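How does a basket hold together?

Have you ever picked up a basket and wondered why it doesn't just fall to bits? I have. There's usually no glue to be seen and no nails, just a whole lot of bendy strands going in and out of each other. I made my first one at a craft morning in Muvusgate when I was 10, and it was so wobbly it couldn't hold a mandarin. I still loved it!

Every woven basket starts with two kinds of strands. The ones that stand up are called stakes, or ribs. They're a bit like the bones in your body. The ones that go around are called weavers, and they do all the travelling — in front of one rib, behind the next, in front of the one after that.
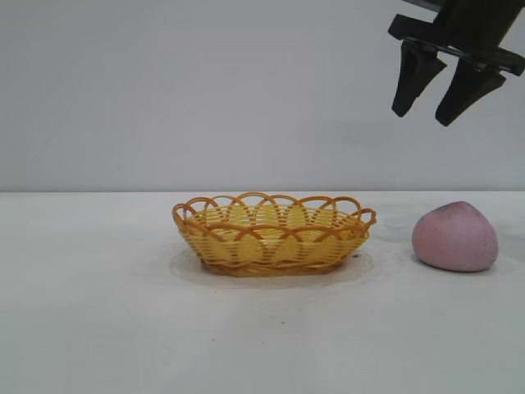
When the weaver comes round again, it does the opposite. If it went in front of a rib last time, it goes behind it now. Each row squeezes the ribs a little, and the rows press down on each other. All that rubbing and squeezing is called friction, and it's what does the job of glue.

Then there's the top edge, or border. Some makers bend strands over into loops, so you get a row of little arches. It looks fancy (my favourite colour for a border is a dark, toasty orange), but a good border also locks the weaving in so it can't slide off the top.

Want to try it? Cut an odd number of slits around a paper cup, from the rim almost to the bottom, and fold the strips out a bit. Now weave some wool in and out of them. Don't pull too hard or your cup will go pointy — mine did, twice.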